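Where Does the Garbage Go?

Every house has a hole in it where things disappear. You drop in an apple core, a dried-up marker and a drawing of a horse that came out looking like a couch, and a few days later they are gone. Most people never ask where they went. You are reading this, so you are not most people.

"Away" is the word grown-ups use. Throw it away, they say, as if Away were a town with a post office. In Grerkdale, Away is a place three miles past the last gas station, up a hill that did not used to be a hill. We'll get to the hill.

First, the truck

A garbage truck is mostly a big box with a squasher inside. Trash is full of air, because people throw out things like cereal boxes and milk jugs, and driving air around town is a waste of gas. So a heavy steel plate shoves everything toward the front of the box and packs it tight. If you have ever sat on your suitcase to get it closed, you have done the same job with less noise.

The truck that comes down our street at an hour when no reasonable person is awake will stop at 296 houses before lunch. Ajith Fernandes drives it. I asked him what people throw out most, and he said, "Stuff that was in the way." He once found a trombone. It worked, and he still can't play it.

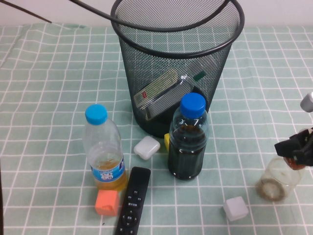

After the last stop, the truck goes to a building called a transfer station. Ours is in Niltwood, and you can find it with your eyes closed if the wind is right. The truck backs up and dumps its load on a concrete floor the size of a gym. Then a loader, like a bulldozer with a bucket, pushes the pile into a much bigger truck. Big trucks make the long trip so the small ones can get back to waking people up.

Now the hill

People used to dig a hole, tip everything in, and walk off feeling they had handled it. Rain fell on the hole, trickled down through the old paint cans and fish heads, and came out the bottom as something you would not want in your drinking water. This liquid has a name, leachate (say LEE-chate), and it is exactly as nice as it sounds. People call it garbage juice, too.

A modern landfill is built to keep garbage juice where it belongs. At the bottom is a layer of packed clay. On top of the clay goes a thick plastic sheet, and above that are pipes that collect the juice and carry it off to be cleaned. The trash goes in on top of all this, and a machine with spiked steel wheels drives back and forth over it all day. In the evening the crew covers it with dirt. This keeps down the smell and disappoints the seagulls.

Do that every day for 40 years and you get a hill. When it is full, it gets a cap of clay and plastic and a coat of soil, and somebody plants grass. A few old landfills are parks now. You may have gone sledding on your great-grandmother's toaster.

Does it rot?

Less than you'd think. Rotting is done by living things much too small to see, and the best rotters like air and water. A landfill is squashed and covered, so there isn't much of either. Diggers have opened old landfills and found newspapers they could still read and hot dogs they could still recognize. Your horse drawing may outlast us all.

Some things do break down in there, slowly, and when they do they give off a gas called methane. Methane burns, so many landfills catch it in pipes and use it to make electricity. The one at Jirivik makes enough to light nearly 1,000 homes. Somewhere up there, a kid is reading under a lamp that runs on old lettuce.

What about the stuff that skips the hill?

Some garbage never has to make the trip. Metal cans can be melted and turned into new cans over and over. Food scraps can go in a compost pile, where there is plenty of air and the tiny rotters get to work properly.

Soudabeh Rostami teaches fourth grade at the Menon School, and last September her class weighed its trash for a week. The heaviest thing by far was lunch. It was mostly sandwiches with one bite out of them. The class now has a compost bin behind the bike rack, and the worms are said to be very happy with the crusts.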